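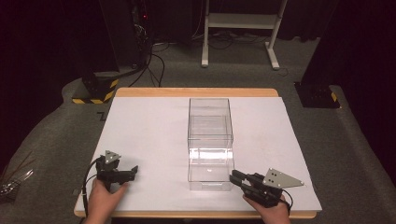
**Tritport opens orders for Skimer hand-held gripper kit**

May 5, 2026

Tritport has opened orders for Skimer, a paired hand-held gripper kit for recording two-handed manipulation tasks. The first production run is 100 kits. Shipping is planned in order of purchase, with a limit of two kits per customer until the run is sold.

A kit contains a left and a right gripper, two mounting plates, cables, a recording unit and a license for the Skimer capture software. The operator holds one gripper in each hand and performs the task directly. Jaw opening and hand position are logged against a common clock, and the resulting files can be replayed or used to train a policy for a two-arm robot with matching jaws.

The list price is $2,032. Customers who already own the earlier single-gripper version pay $1,779 and keep their existing recording unit, which needs a firmware update before it will accept a second input. Replacement jaw fingers are sold separately in sets of four.

Both grippers are wired. Tritport considered a battery version and dropped it during testing in January, citing added weight at the wrist and clock drift between the two sides in long sessions. The cables leave from the rear of each gripper and can be routed to either side of the work table.

The software ships with 16 task templates, among them box lifting, lid placement and handing an object from one gripper to the other. Each template sets a start position, a time limit and a check for dropped samples. Transparent objects are supported in the templates, but the documentation warns that reflections from clear plastic walls can disturb camera-based pose estimates. It recommends a matte work surface and fixed lighting, and advises users to review the first few recordings before starting a long batch.

Setup and calibration are offered as a separate service by Sârbu, which will also handle repairs under the one-year warranty. A remote calibration session is included in the kit price. On-site visits are quoted individually and depend on distance and the number of stations.

Adapters for third-party arms are not part of the first release. Horport has a flange adapter in preparation for its own two-arm workstation, with no price or date set. Skimer recordings can be exported in an open format in the meantime, and the format specification is included with the software download.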